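About the Enwood Institute for Everyday Automation

Can a machine do the chores yet? The Institute was founded to answer that question one task at a time, in plain language, for the people who would have to live and work beside such machines.
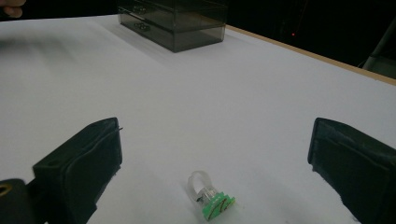 Who We Are

The Enwood Institute is an independent teaching and testing center in Grikville. We study ordinary work: putting small things away, folding towels, wiping counters, sorting parts into bins, restocking a shelf at the end of a shift. Our students come from the trades, from care work and from engineering programs, and they share the same benches from their first month.

The Institute does not build or sell robots. Our income comes from tuition, from testing fees and from a grant held by the Vieira Foundation, which has no say in what we publish.

What We Work On

Much of our teaching begins with tidying. A toy ring with a clear band and a green top, set on a white table in front of a small plastic drawer organizer, is a fair picture of the level at which we work. A child of four can pick up a ring like that and drop it in a drawer. For a pair of padded gripper fingers, the same job involves finding a see-through edge, choosing where to close, holding on without crushing, and then opening a drawer by a very small handle.

Each chore is broken into stages, and each stage is scored separately. Picking up and putting down are scored apart from opening and closing. A machine that lifts an object well and then fails at the drawer has not put the object away, and our reports say so.

The Chore Register

Our main public work is the Chore Register, a list of household and shop-floor tasks with the written conditions under which each was tried. The Register now holds 3692 recorded attempts across 43 chores. Every chore is tried in at least two rooms with different lighting, and with objects the machine's operators have not been shown in advance.

Entries are placed in one of four classes:

Ready: the machine completes the chore without help, in an unfamiliar room, at a pace a household or shop would accept.

Ready with supervision: the machine completes most attempts, but a person must be close by.

In study: parts of the chore are dependable and the whole is not.

Not ready: we advise against purchase for this purpose.

Few household chores have reached the first class. Moving boxed goods along a fixed route is there, as is vacuuming an open floor. Clearing a mixed table into drawers remains in study. Laundry is divided – folding a flat towel is ready with supervision, while turning a sleeve right side out is not ready.

Our Position

We are often asked for a date by which a general household robot will be available. The Institute does not give one. Progress on single tasks has been steady, and several machines now handle objects that would have defeated them when the Register opened. Progress on long chains of tasks has been slower. A kitchen after supper may call for almost 200 separate actions, and a small rate of error in each adds up to a great deal of cleaning up afterward.

We hold the same view of shop-floor work. Employers who visit us are encouraged to bring their own parts, trays and packaging. Results from a prepared demonstration table should not be taken as a promise about a loading bay.

Programs

The Foundation Certificate is a one-year course in task analysis, safe operation and record keeping. No programming background is required.

The Gandeta Workshop is our evening program for small manufacturers and care providers. Sessions begin at 6:30 p.m. and are held at our Grikville site. Each participating firm brings one task of its own and leaves with a written assessment.

The School Visits Program is open to local classes in grades five through eight. Students write out the instructions for a simple chore and compare them with the steps a machine needs.

Facilities

The Institute occupies 2000 square feet on the ground floor of the former Gandeta mill, with a furnished kitchen, a laundry room and a packing line. The site is step-free throughout.

Visiting and Contact

The public gallery is open on weekday afternoons from September through June. Groups should write to the front office before visiting. Requests to have a chore added to the Register may be made by any resident or business, at no charge, and receive a written reply.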